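Call for Participants: Tea Service and Table Setting Study
Posted November 24, 2019, by Edgars Laur, Grulholm Institute for Domestic Practice
Print this page | E-mail this page

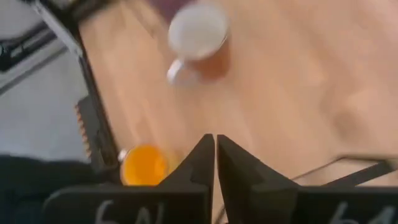 The Grulholm Institute for Domestic Practice invites applications from adults who prepare and drink tea at home and who wish to take part in the Vestus study. The study examines how people serve, place and clear hot drinks at an ordinary table, and how the shape of a cup or mug affects where it is set down and how it is picked up again. The results will be used in the Institute's teaching materials on table layout for small households.

The Institute is seeking 60 participants. No training in catering or hospitality is required. Applicants must:

– be 18 years of age or older;
– drink tea at least once a day, with or without milk;
– be able to lift and carry a full mug without assistance;
– be available for two sessions, held on separate days;
– be able to follow spoken and written instructions in English.

Persons employed in the manufacture or sale of tableware are not eligible. Left-handed applicants are particularly encouraged to apply, as they were underrepresented in the previous round of the study.

Each session lasts 235 minutes, including two breaks. During the first session, participants will prepare tea by their usual method, carry it to the table and drink it while reading or talking with another participant. They will then be asked to repeat parts of this routine with mugs of different sizes and with the handle turned in different directions. The second session concerns clearing – the collection of used mugs and spoons, the wiping of the table and the return of items to the cupboard. A short interview closes each session.

Black tea is provided. Participants who prefer another kind may bring their own, provided that it is in sealed bags and labeled. Mugs brought from home are welcome in the first session only. Any allergy or dietary restriction should be stated on the application form.

Participants who complete both sessions will receive a payment of 400 dollars, issued after the second interview. Travel costs are not reimbursed. A participant may withdraw at any time, and those who withdraw after the first session will receive half of the stated amount. Interview notes are stored under a number and kept separately from names and addresses.

Applications should be made on Form 5, available from the study office in the Tarar Building. The form asks for a brief account of the applicant's daily tea habits; a single paragraph is sufficient. Selected applicants will be notified in writing and offered a choice of session times. Incomplete forms will be returned once for correction.

Questions about eligibility or access to the building should be addressed to Gunārs Kairys, Study Coordinator, at the same office.

Contact | Copyright 2019 Grulholm Institute for Domestic Practice | Back to top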